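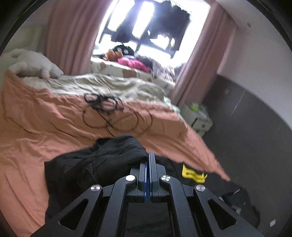 Jitendra Vashisht wrote in to ask whether the bed has to be stripped and the cables put away before you start recording, and said he was losing half his morning to tidying. No. Leave the room the way people live in it. The learning system has to cope with bedrooms, and a bedroom has bedding, chargers and yesterday's clothes in it. Clear enough space to lay one garment out flat and start there.

These tips are for anyone recording clothes handling at home with a hand-held gripper. Most of them apply to kitchen work too, but fabric is where new people have the most trouble.

Before you start

Charge everything the night before. Wipe the lens with a dry cloth. Open and close the fingers a few times and check that the pads sit flat and haven't started to peel at the corners. A lifted pad will catch on knitwear and pull threads. If one is coming away, replace it. Don't glue it.

Run a 30 second test and watch it back on a proper screen. Check that both fingertips stay in view when the gripper is closed.

Daylight

Curtains can be open or drawn, but pick one for the whole batch. A bright window at the far end of the room will make the camera darken everything near you, and black fabric suffers first. Folds in a black garment can disappear altogether. If your test clip looks like that, turn on the ceiling light or work from the other side of the bed. Late afternoon is a bad time in a west-facing room. I do mine before 10 a.m.

Choosing the garment

Start with something that holds its shape. A jacket is easier than a T-shirt, as the collar and seams give you something to aim for. Do up loose belts or take them off. Empty the pockets. 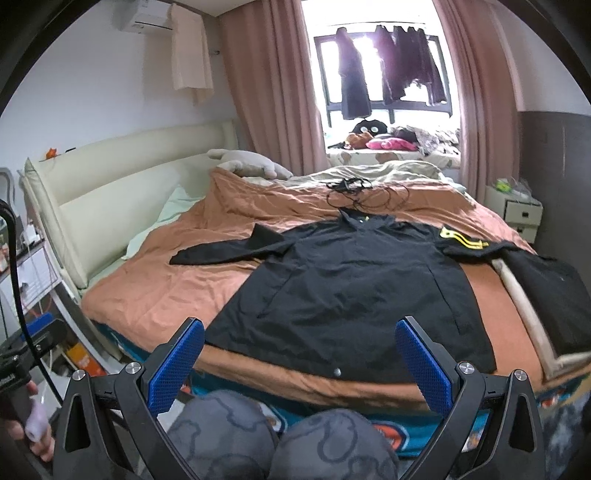

Grip the collar or a seam, where there's more than one layer. If you pinch a single layer in the middle of the back you'll lift a tent and nothing else moves. Bring the fingers in low, almost flat to the bed, and let the mattress give a little under them. Close, wait a beat, then lift.

Sleeves come next, one at a time, each folded toward the middle. Then bring the hem up to the collar. Do the order the same way for a whole batch, then change the order for the next batch and write down which was which.

If you drop it

Keep recording. Pick the garment up again with the gripper and carry on. Anju Bhatt used to stop and delete every fumble, and her first 40 clips had to be redone. A learning system that has only been shown clean folds has no idea what to do with a dropped sleeve. The one thing to avoid is fixing it with your bare hand partway through. If you do that by habit, mark the clip and move on.

Mixing it up

Crumple the garment differently each time. Throw it, don't place it. Turn it inside out now and then, and start from the other side of the bed. Sixty clips from the same starting heap are worth a lot less than 30 varied ones.

Looking after yourself

Leaning over a low bed is hard on the back. Kneel on a folded blanket or put one knee on the mattress. Swap hands every 100 folds at the very least, and stop if your thumb starts to ache.

File names go garment first, colour second, then the batch number. Copy the clips to a second drive before you clear the card.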